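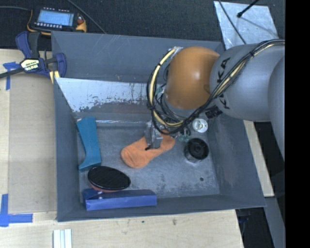
What is the Edberg Shield?

The Edberg Shield is a knockout cup competition for semi-professional soccer clubs, played every season among the 20 members of the Edberg League and named, like the league, after the river valley in which most of them are located.

The Edberg Shield, called the Shield by people who have won it and the Tray by people who have not, is an annual association football competition. It runs from August until the spring. The first round is drawn before the league season has begun, an arrangement that allows several clubs each year to be out of a competition before they have finished signing a goalkeeper.

The trophy is a shallow metal plate on an oak stand. It is not shaped like a shield. The original order placed by the league asked for "a shield or similar," and the engraver took the second option.

History

The competition grew out of a dispute over gate receipts. Clubs in the upper valley, led by Skevudel Athletic, had played preseason friendlies against clubs in the lower valley for years, splitting the takings evenly. Brernimier Rovers, who drew the larger crowds, objected that an even split rewarded Skevudel for owning a minibus. The league offered to take the friendlies over and turn them into a cup, with the home side keeping the gate and the visitors receiving a travel payment. Both clubs voted against the plan and both entered.

Early editions were loosely organized. Ties were arranged between the club secretaries by telephone, and a deadline for each round was published in the league handbook, where it was widely read and seldom met. One semifinal was played after the final, the two finalists having agreed that the winner of the outstanding tie would be "treated as having lost." The league's minutes record this decision as unanimous.

The rules were rewritten by Henrik Böttcher, a former referee who became fixtures secretary and who is generally credited with the competition's present form. Böttcher introduced fixed dates, a neutral ground for the final and a fine for clubs that fielded players under someone else's name. He also wrote the handbook's longest sentence, which deals with floodlight failure and contains one verb.

Format

The Shield is played over five rounds. The lowest-placed clubs from the previous season meet in a preliminary round, after which the remaining ties are single matches decided on the day, with extra time and then penalties if needed. Replays were abolished under the Böttcher rules. The semifinals are the exception to the single-match format, being played over 2 legs.

The away goals rule applied to semifinals for several seasons and was then withdrawn. It has remained in the printed handbook, with a line through it, and visiting managers still bring it up.

The final is held at Pastor Road, a ground in the lower valley with a covered stand on one side and a hedge on the other. It was chosen as a neutral venue. Its tenants have since reached the final on more than one occasion and have been required each time to use the away dressing room, so that neither side can be said to be at home.

Eligibility

Any player registered with a member club may take part, provided he has not already appeared in the competition that season for another club. This cup-tied rule is the source of most of the Shield's correspondence. Transfers between member clubs are common, wages being modest and the distances short, and a player may well have turned out for one side in August, joined its nearest rival in the fall and become engaged to the daughter of a third club's chairman by the quarterfinals. Only the first two of these affect his eligibility.

Substitutes named but not used are considered not to have played. The rule is clear, and has been appealed nearly every season.

The 46-yard final

The best-known match in the competition's history was decided by a free kick from 46 yards, taken by the Brernimier midfielder Seung-woo Koo in the closing minutes of a final against Skevudel. Accounts differ as to what he was trying to do. Brernimier's program for the following home game described a shot of rare vision. Skevudel's newsletter described a cross. The referee's report, which might have settled the matter, says "goal, 88 min." and moves on to the subject of a broken corner flag.

Koo himself was asked for years and gave both answers. In an interview with a supporters' magazine he said that he had seen the goalkeeper off his line. In a later one, given to the same magazine, he said that the sun was in his eyes and he had aimed at the noise. He played in the competition for the rest of his career and took every free kick he was offered from similar range. One hit a floodlight.

The distance was measured after the match by two members of the Skevudel coaching staff using a groundsman's tape. Brernimier supporters have always found it odd that the losing side should have done the measuring, and some of them hold out for 50.

The abandoned tie of 2018

A quarterfinal between Skevudel and Brernimier on December 15, 2018, was abandoned at halftime with Brernimier leading by a single goal. Freezing rain had fallen through the first half, and the referee ruled that the penalty area at the northern end could no longer be safely stood on. Attendance was given as 280, a figure that Brernimier disputed on the ground that it had sold more tickets than that to its own traveling support.

Under the rules, an abandoned tie must be played again in full. Brernimier argued that a match abandoned because of conditions in one penalty area should be resumed using the other. The proposal was put in writing, with a diagram. It was turned down, and the tie was replayed after the new year on the same ground. Skevudel won and lost the semifinal heavily, an outcome that Brernimier's supporters continue to regard as part of the settlement.

The affair led to a change in the handbook. Referees must now inspect both penalty areas before kickoff and again before the second half begins, and must sign for each one separately.

Attendance and reception

Crowds for early rounds are small, and in some cases smaller than the league attendance of the same two clubs a week earlier. Season tickets are not valid for Shield ties. The competition's critics point to this as proof that supporters would not miss it; its defenders point to the semifinals and the final, which are well attended, and to the preliminary round, about which they say less.

Managers have a settled habit of calling the Shield a distraction from the league until the quarterfinals and a wonderful old competition from then on. At least one has used both phrases in the same interview, the draw having been made in between.

The winners receive the trophy, a pennant and a sum of prize money that the league does not publish. It is understood to cover the engraving. Winning clubs keep the plate for a year and must return it clean, a requirement added after it came back from one holder with knife marks across the center and a strong smell of onion. The marks have not been polished out, and the names of the champions are now engraved around them.

See also

Edberg League
Skevudel Athletic
Brernimier Rovers
Pastor Road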